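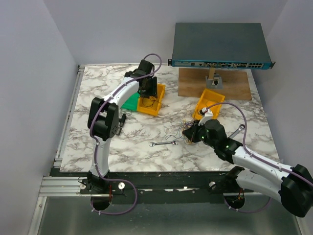 Yellow-orange bin with wire in it, green bin alongside, marble-patterned top.

Nimel Bench Tidy
README, last touched 15th March

Nimel is a set of pictures and notes on small-parts tidying: getting things off a tabletop and into colored bins, and now and then back out again. It was put together under the Destus project, which began as a serious study of workshop storage and has become, over time, mostly a study of wire.

What's in it

3,000 stills, sorted into 50 folders. Each folder is one tidying job. A job has a starting mess, a list of what belongs in which bin, and a short text note saying how it was left. The notes were typed by people at the end of a shift and read that way. "Fine" is a common entry. So is "fine, mostly."

The things being tidied

Thin wire, hand tools, connectors, caps, short lengths of tubing, rubber feet from equipment long gone. Nothing was bought for the purpose. It all came out of the bottom drawers at Gourlay, where it had been waiting for someone to need it.

Wire gets its own label, wire_loose, and should be treated with respect. A tangle has no obvious front, back or edge, and two people asked to outline the same one will draw two different countries. We kept both outlines where they disagreed. Wire still on a spool is labeled spool and gives no trouble at all.

Tools left lying next to a bin are labeled tool_out, even if they are so close that you feel the intention was there. Intention is not a label. We tried it in September and had to take it out again.

The bins

Bins are labeled by color only: bin_yellow, bin_green, and so on. The yellow ones lean orange. There was a long discussion about this and the file names had already been set, so yellow it is. Bins that touch are still two bins. Bins that sit crooked have been left crooked, and the angle column gives the tilt against the back of the table.

The tabletop

The marble pattern looks good and is a nuisance. Brownish veins get mistaken for bits of wire, mainly in the smaller stills. We fixed every case we found. If you find more, please send the file number and keep the remarks about the decor brief.

Known problems

Folder 3 has its notes in the wrong order. They are all there.

Around 300 stills have no contents list for the green bin. Treat the contents as unknown, and don't fill in "empty."

"Cap" means a bottle cap in the early folders and an end cap in the later ones. Sorry.

Use

Free for teaching and research. Please cite it as Nimel Bench Tidy, Destus project. The Farkham set uses the same bin labels but counts a tangle of wire as one item per strand, so don't merge the two without reading their notes first, and setting aside an afternoon.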